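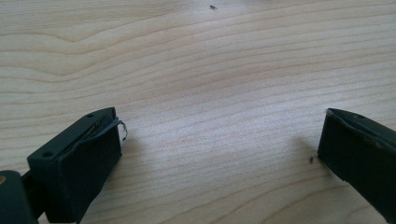
Idthorpe Woodturners - Members' Corner

Filed under: Finishes, Opinion

Someone at Hinds told me their new hard wax oil "cures in 8 hours." Cures, or feels dry to a thumb? Those are different claims and the tin only makes one of them.

I asked for test results. Got a leaflet with 386 happy customers on it. Happy when? The day after they wiped it on?

Demyd Maksymiv swears by two thin coats and a week of leaving it alone. Boring advice, free, and I have yet to see it fail on a tabletop.

Also "food safe" - safe when? Most finishes get there once they cure fully. Charging extra for the words on the label seems a bit rich.

Kalkidan Alemneh asked if I'd try the stuff before complaining. Fair. I've got a pale offcut and a cup of hot coffee. Check back in March.

Until then I'm keeping my old can of Zuton, dents and all.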